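Start | Themen | Neue Beiträge | Anmelden

Greifer-Set für Textilien: reicht das Basispaket zum Hosenfalten?

Wir prüfen für eine kleine Aufbereitung von Arbeitskleidung den Kauf des Textilgreifer-Sets von Skitard. Im Angebot stehen zwei schmale Finger, die Handgelenkkamera, Halterung und Software für 2.220 Euro netto, die Einweisung kostet 800 Euro extra. Gefaltet werden sollen vor allem Hosen aus Baumwolle und leichtem Denim, einzeln auf einem Holztisch abgelegt.

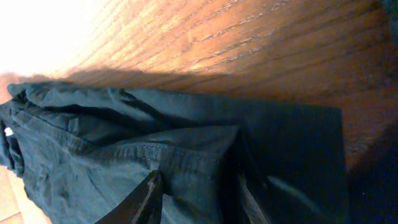

Der Anbieter gibt eine maximale Greifkraft von 44 N an. Mir geht es weniger um die Kraft als um die Frage, ob die Finger eine einzelne Lage sicher aufnehmen, wenn der Stoff zusammengeschoben liegt. Dicke Nähte kommen erschwerend hinzu. Außerdem spiegelt die Tischoberfläche je nach Lichteinfall. Hat jemand das Set im Einsatz, und ist die Einweisung ihr Geld wert?

Gepostet von oberholzer_tex, 27.8.21

Helard
Wir betreiben das Set seit April. Zur Lagentrennung: Von oben in einen Haufen greifen funktioniert nur bedingt, man erwischt oft zwei Lagen. Zuverlässiger ist es, einen Finger flach unter die Kante zu führen und erst dann zu schließen. Dafür muss die Tischhöhe genau eingemessen sein, sonst setzt die Spitze auf oder schiebt den Saum vor sich her. Die Software bringt eine Routine zum Einmessen mit, sie ist nach jedem Fingerwechsel zu wiederholen.

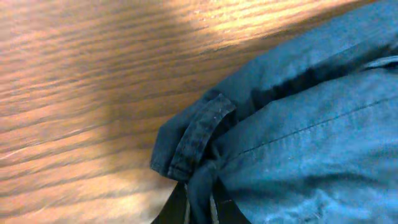 Greifer am umgeschlagenen Stoffrand, Blick der Handgelenkkamera.

Die Greifkraft haben wir auf 80 Prozent begrenzt. Mehr bringt bei Denim nichts, und an doppelt gelegten Säumen rutscht der Stoff bei uns auch so nicht durch. Glanzstellen auf dem Holz stören die Kantenerkennung deutlich stärker als Falten im Stoff. Eine matte Unterlage oder seitlich versetztes Licht hilft. Feste Belichtung einstellen, die Automatik regelt zu träge nach.

Einweisung: lohnt sich, falls niemand im Betrieb Erfahrung mit Kamerakalibrierung hat. Sonst genügt das Handbuch, Kapitel zur Hand-Auge-Kalibrierung zweimal lesen. Nicht enthalten ist ein Faltprogramm für Hosen. Die Abläufe muss man selbst anlegen und pro Schnittform anpassen.

werkbank_zadar
Nimm Sauggreifer, geht schneller.

Helard
Bei luftdurchlässigem Gewebe nur mit hohem Volumenstrom, und dann ziehen sie gern die zweite Lage mit an. Für beschichtete Ware ja, für Baumwollhosen würde ich das nicht empfehlen.

kante_und_saum
Vor dem Kauf nach den Ersatzfingern fragen. Die Spitzen nutzen sich auf rauem Stoff ab und sind Verschleißteile, im Basispaket liegt kein zweites Paar. Wir haben uns vom Anbieter eine Teststellung geben lassen und eigene Ware mitgebracht, auch die schlecht liegenden Stücke. Mit glatt ausgelegten Hosen sieht jede Vorführung gut aus.

Kontakt | Impressum | © Hilfeforum Automatisierung | Nach oben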